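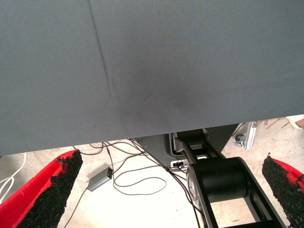

Gray cloth over a pale floor.

Notes from the touchline: the Damon Lions go into the break in good heart

Well, friends, we have reached the halfway point of the season, and if you had told me back in October that I would be writing this with a smile on my face I would have asked you to sit down and have a glass of water. We had one point from our first three matches, our goalkeeper had a bad wrist, and the away loss at Sterkari was the sort of afternoon that makes a person wonder about taking up bowling. And yet we are fourth in the table going into the break, with a cup tie to look forward to, and I for one intend to enjoy my holiday dinner.

Let me start with Saturday, as it is still fresh in everybody's mind. Grostberg came to our place unbeaten on the road and they played like it for the first half hour. They move the ball so nicely, that team, and their tall number nine gave our center backs a very long morning. We were a goal down after eleven minutes from a corner we should have cleared at the first attempt (and at the second, if I am going to be fair about it). I will admit I was muttering into my scarf.

But then Lụa Đào, who had been quiet up to then, picked up a loose pass on the left and simply ran. She went past one, waited for the second to commit herself, and rolled it across for Ivana Sosa to tap in at the far post. Ivana will tell you it was a difficult finish. It was four feet out and I was standing right behind the goal, but we love her and she may have it however she likes.

The second half was all ours. Kha Trương moved Ivana a little deeper at the interval and brought the fullbacks up the field, and Grostberg never quite worked out who was supposed to pick her up. We hit the post, we had a shout for a penalty turned down, and then with six minutes left Lụa bent a free kick over the wall and in off the underside of the bar. I have watched a lot of soccer on that field and I can't think of a better one. 2-1, and the noise was something else. Attendance was given as 961, our best for a league match this season, and thank you to every single one of you who stood out in that wind.

I caught Kha on her way to the locker room and she was as calm as ever. "We've been playing like that in training for a month," she told me. "It was nice to have it show up on a Saturday." She also wanted me to mention the bench, and she's right to. The three who came on in the last half hour ran themselves silly, and it was one of those late runs that won us the free kick in the first place.

On the injury front the news is mostly good. The wrist has healed up and our regular keeper should be back in full training after the break, though I have to say her stand-in has done so well that Kha has a real choice to make. We are still missing our captain, who tweaked a hamstring in the warm-up at Sterkari and has been very patient about it — more patient than I would be. She's jogging again, and the hope is that she will be on the bench by the end of January.

Now, the cup. The draw has given us Tiêu at home in the third round, and I know there were a few groans when the name came up. They knocked us out two years ago in front of 2705 people at their ground, on penalties, in rain so heavy that I had to throw away a perfectly good hat. They are a strong, well-drilled side and they don't give away many chances. But they have to come to us this time, and they haven't been scoring freely lately, and I think if we start the way we finished on Saturday we'll give them plenty to worry about. Tickets for members go on sale on Tue 17 December at noon, at the front office window or by phone, and there is a limit of four per member. General sale opens two days after that if any are left.

The under-16s also deserve a few lines, and I am sorry I've kept them to the end. Gumaro Lozano's group drew 3-3 away after being three down at halftime, which takes some doing at any age. Gumaro says he didn't make a speech in the locker room, he only passed around the oranges and moved one midfielder. They are sitting second, a point off the top with a game in hand, and their next home match kicks off at 10:30 on the first Saturday back. Do come early and watch if you're planning to be at the senior game anyway — the coffee stand will be open for both.

A last bit of housekeeping from Trí Mạch in the front office. Season ticket holders who haven't picked up their second-half vouchers can get them any weekday until five. The team bus for the first away match in January has seats for supporters again, and you can put your name down at the same window. Gloves, one pair, navy blue, were handed in after Saturday's match, and Trí has them in his drawer.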